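December, bench notes, serving ware + baskets
Started 2 pm, later than planned, delivery came in while I was still clearing the sink.

Carrying on from last entry. Question is still the same one: what do we put out for the bread and cake corner when the Tarier canteen reopens, and can it all be washed and stacked by one person between sittings. Budget hasn't moved. So plastic, and plastic that doesn't look like a hospital.

Brown top wiped down first. Soap, then plain water, then dry cloth. Left it ten mins. There's still a dull patch near the front where somebody put tape down last month, doesn't matter for this, but don't use the blue scourer on it again please.

Baskets
Pink one, slotted sides. Small. Takes a wrapped roll with room to spare, wouldn't want to stack them high in it. Rim has a bit of a flare, good for fingers. Crumbs go straight through the slots if anything is unwrapped so wrapped goods ONLY or else a liner. Tried a paper napkin as a liner, looked scruffy straight away, corners poke out. Greaseproof cut to 2 layers sat better. Weighed the Meesuk basket on the kitchen scale while I was at it: 80 g. Lighter than I thought, will slide if knocked. Maybe a non slip mat, the thin stuff off a roll.

The Meesuk ones do come in other colours but the lead time is silly. Pink is what's in the cupboard. Pink it is unless anyone shouts.

Tray
Pale green, flat, rounded corners. Meant for cake slices. No lip worth speaking of, so anything round wants to go wandering when you carry it. Fine if it stays put on the counter. NOT for carrying. Wrote that on the shelf label as well.
Came up clean with just warm water after the jam test. Buttercream needed washing up liquid and a second go, there was a greasy film you could feel but not see.

Plates
Small round ones, yellow and light pink. Shallow, raised rim. Matte finish, which I like, doesn't glare under the strip lights, but it does hold on to tea stains. Yellow worse than pink, or it shows more anyway. Soaked the yellow in bicarb over lunch, mostly gone. Do this weekly and it should be alright.
Stack of 9 is steady. Went higher and it started to lean, so call 9 the limit for the shelf and write it up on the door.

Rolls
Wrapped in clear plastic, one per person. Wrapper is shiny and slippery, they skate over each other when you fill a basket quickly. Fill from the side, slowly, seam down. Seam up and they roll onto thier backs. Date label needs to face outwards, tell Muvel they keep sticking it on the bottom where you can't read it without picking the thing up.

Opening order from Muvel is 266 rolls. Storage for that is a problem, dry cupboard is full of the old trays from Zastotmont that were meant to go back in the autumn. Somebody ring them. I rang once and got the fax.

Layout
Basket in the middle, tray behind it and to the right, plates further along to the right. People come in from the left so they get to the roll first and the plate last, daft when you say it out loud. Swap it: plates at the left, then basket, then tray. Or plates both ends? Would need more plates. Try the swap first.
Tray at an angle looks nicer than square on but eats up counter. Leave it square on when it's busy.

To do
- liners, cut a batch, size is on the card in the drawer
- non slip mat
- chase Zastotmont re old trays
- Muvel re label postion
- stain test with beetroot, forgot
- plates: check the dishwasher top rack doesn't warp them, only hand washed so far

Stopped 4.40. Everything rinsed and put on the rack except the tray, that's still soaking.

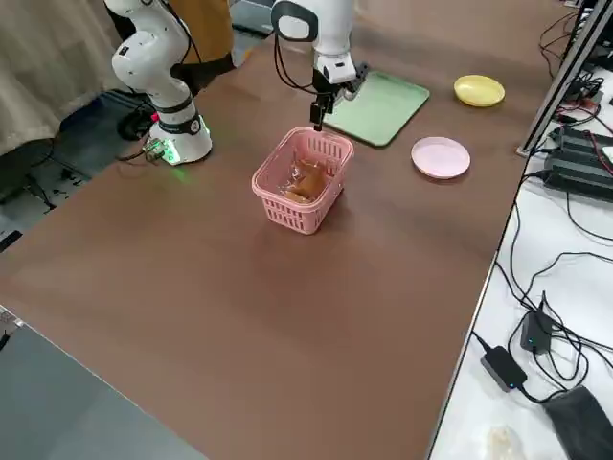

Layout 1, before the swap. Roll in pink basket, green tray, plates on the right.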